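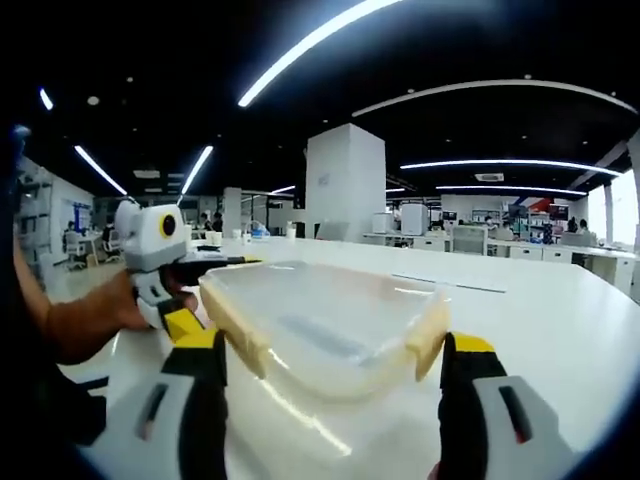
September, notebook 2, started after lunch

Boxes again. I said at the end of the last notebook that I was finished with boxes, and Sinan Tatlı wrote "no you're not" in the margin, so I am recording for fairness that he was right.

Today's question is which container the small parts should live in from now on. The present arrangement is that they live in whatever was nearest when somebody opened the bag. The inventory says we own 1,348 small parts. It was written by a hopeful person (me, in spring) and I would not swear to it in front of anyone from Kahraman.

Working at the long white table by the pillar. It's a good table for this sort of thing, long enough to lay out a whole drawer, but it is glossy and the ceiling lights come straight back up at you. Frosted plastic on a white shiny top is a hard thing to look at for an afternoon. By three I was putting things down by faith. Note for next time: brown paper on the table first. There is a roll behind the door, unless Merken have had it.

The candidate is the long frosted box with the beige ends. Things in its favour, in the order I thought of them:

You can half see what is in it. Half is enough. A fully clear box makes everyone think they know what's inside without reading the label, and an opaque one makes them open it, rummage, and leave it open. With the frosted one you get a general impression of contents, like recognising a colleague through a bathroom window, and you go and check.

The ends are thicker than the sides, so there is something to get hold of. Lifting it by the ends is the right way. Lifting it by the long sides, as I did with the first one, makes the sides bow in and the whole thing feels as if it's about to confess to something.

It fits the shelf. I measured the shelf before lunch and the box after lunch and they agreed, which has not happened in this room since we moved in.

Against it: no lid, or no lid that I can find. Gollik's delivery note lists lids. Gollik's delivery did not contain lids. I have written to them. Their reply says the lids are "in the process", and I have asked which process.

Loading trial. Filled one with the brass standoffs, level, not heaped, and carried it to the shelf and back until I was bored. Fine. Filled one with the mixed screws from the Drenholm job, heaped, and carried it once. Less fine. It didn't break but there was a creak from one corner, and I walked the return leg in the manner of a man carrying soup. Rule for the shelf, then: level with the top of the side, never above it. Sinan wants a line drawn on the inside with a marker. I pointed out that the top of the box is already a line. He said I had not met our users. We are drawing the line.

Weighed the level box of standoffs while it was on the go: 469 g of contents by the bench scale. The scale had a pencil on it for the first reading, so ignore the figure on the sticky note.

Labels. The old labels came off in one pull and left the glue behind, the worst of both. Tried three positions for the new ones:

Long side, middle: readable from the aisle, but you can't see it once the boxes are shelved end-on, and they have to be end-on or we lose half the shelf.
End, on the beige part: best place, readable, and the label doesn't vanish against the colour. Not much height there, so one line of text only.
Underneath: Sinan's suggestion. I think he was joking. I wrote it down to see how it looked and it looks like a joke.

Going with the end. One line, part name first, size second, no clever abbreviations. We still have a drawer marked "MSC SM (N)" and three people have given me three confident translations.

Tidying as I went, found: part number 131, the one the inventory had down as lost, in the mug with the hex keys. Also a second mug. Also the hex key that belongs to neither set. It has gone back in the mug because I haven't the strength.

Quarter to five. Standoffs, washers and spacers are boxed and on the shelf. Screws are sorted by length but still in trays on the far end of the table, past the grey seam. PLEASE DO NOT MOVE THE TRAYS. If you need the table, use the near end. If you need the far end, you don't.

To do:
Chase Gollik about lids, again, with the delivery note attached
Brown paper
Split the Drenholm screws over two boxes
Draw Sinan's line
Glue remover for the old labels (the orange stuff, not the one that took the numbers off the ruler)
Correct the inventory, or at least stop quoting it

Added later, different pen: lids have arrived. They are for a different box. Quite nice lids, though – I've put the washers on one.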